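# Please sign for the Garkham shelter dogs!

So I finally got our petition up last night, and we already have 100 names!
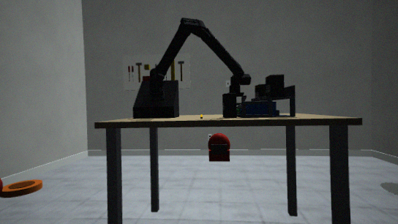
The town wants to cut the shelter's hours down to 2 a day starting in March, and I'm so mad I can hardly type. Who's going to meet a dog in that window if they work a regular job? My friend Faith Chege adopted her old beagle there at closing time on a weeknight – she'd have missed him completely.

Tania Bepari is printing paper copies for folks who don't do online stuff, and I'll have 20 of them in my bag if you run into me. We need 1205 signatures to get on the council agenda, so please bug your cousins too (mine are already sick of me). And if you're bringing blankets, the shelter likes old towels even better – no feather pillows, please!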